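Notebook / Bench / Phones and tablets

August, morning

Picked up the stack of returned phones from the Skarkavbridge office. 34 handsets, all going back to the leasing company, all supposed to be wiped before they leave the building. Sorted them by whether they power on. Two don't charge at all, and those go in the gray tray until I've talked to Elli.

Procedure as it stands: charge to at least half, check that the backup finished, sign out of the account, erase from the settings menu, restart, confirm the welcome screen, write the serial in the log. If the account is still attached after the erase, stop and put a red sticker on the back. Do not try a second erase. I did that last time and it only made the ticket longer. 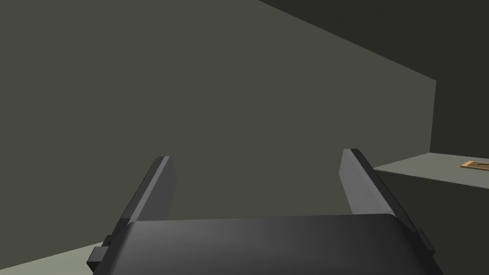 Gripper open, both fingers up.

First batch of 10 done before lunch. Nine fine. The last one sat on the progress bar for far too long, so I left it on the charger and went on with the paperwork. It came back to the welcome screen by itself.

The Laaksonen backup tool is still listing phones under the name the user gave them, so there are four called "iPhone" and I have to open each entry to see the serial. Asked Elli Saarinen if we can sort by serial. She says there is a setting for it in the newer version, and that we can't install the newer version until Zukus renews the license. Wrote the serials on tape in the meantime.
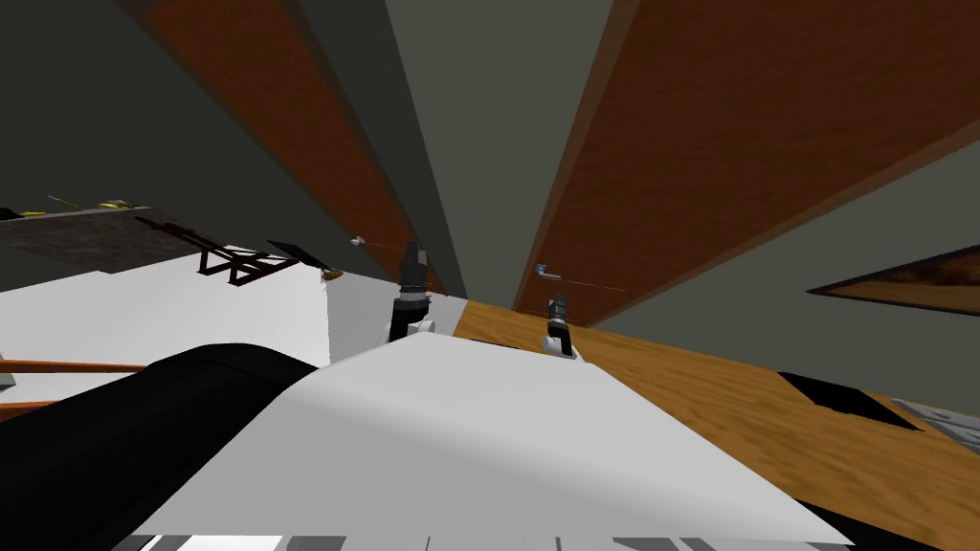

Passcodes are the slow part. People hand the phone in, go on vacation, and leave no code, and without it I can't sign them out properly. I sent one message to everybody on the list with the steps written out. It helps to say exactly which thing you mean when there are two alike, the way you'd have to say left gripper or right gripper in the render, where the left one is larger and the other is farther over. Half the replies so far are about the wrong account, so the next message will say "work account" in bold and give the first letters of the address.

2:15 pm

Second batch. Used recovery mode on three that had been locked out by too many wrong tries. Steps that worked on our bench machine:

- cable in first, phone off
- hold the side button until the computer symbol shows
- choose Restore, not Update
- leave it alone for 12 minutes before deciding it has hung

One dropped out halfway with a connection error. Changed the cable and it went through. I threw the old cable out so it doesn't find its way back into the drawer.

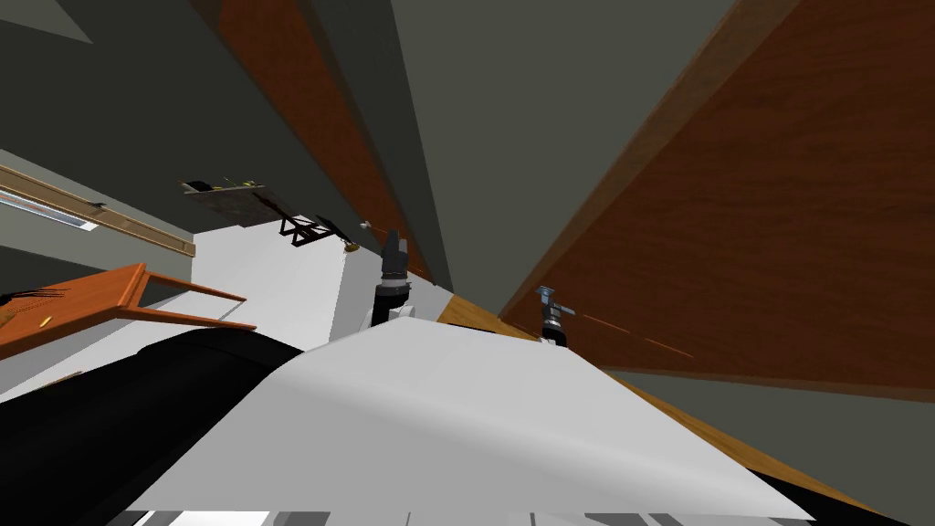
Two grippers, with the white body cover in front.

SIM cards: found cards left in several of the phones. The erase does not touch them. Check the tray every time, and put the card in an envelope with the serial on it. Sturnell handles our number plan and wants the cards listed before we destroy them, so the envelopes stay in the cabinet until their form comes back.

Also check whether the line is an eSIM. The erase asks if you want to keep it or remove it. For returns, remove it, but only once the number has been moved to the new phone. Elli has the list of moved numbers.

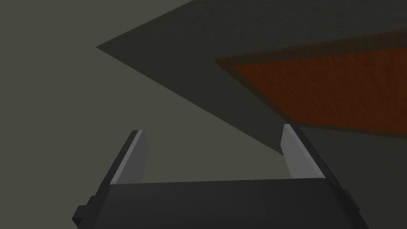
The gripper again, looking over the top of the body.

Left for tomorrow: the two dead ones, the red stickers, and anyone who still hasn't sent a code. Need to ask the leasing company if they accept a phone that can't be powered on or if we have to pull it from the return and pay for it. Log is saved on the shared drive under returns. Bench charger port 2 is loose, use the others.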